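Jitstead Ostville, break room walk-through
Tuesday, 2:30 p.m. Checked by Stela Voicu
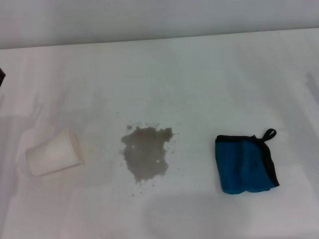 Room 424, second visit this fall, and I'm so pleased with how it's coming along!

Table surface: NEEDS WIPING. Brownish spill in the middle, paper cup on its side. Blot first, then soap and water. Check the floor on that side too.

Cups: Lids, please! I put a sleeve of 18 by the sink (the small size fits).

Walkways: OK. Lovely and clear all the way to the door.

Outlets: OK. Both covers tight.

Paper towels: LOW. One roll left, reorder under item 3589.

Extinguisher: OK. Tag 2636, needle in the green.

Fridge: OK, and somebody scrubbed the door seals. Thank you, they look great!

First aid box: Short on medium bandages. Aurelia Jitaru has the key to the supply closet.

Open items: table, towels, bandages. Initial each one when done and leave the sheet on the clip. Next check in November.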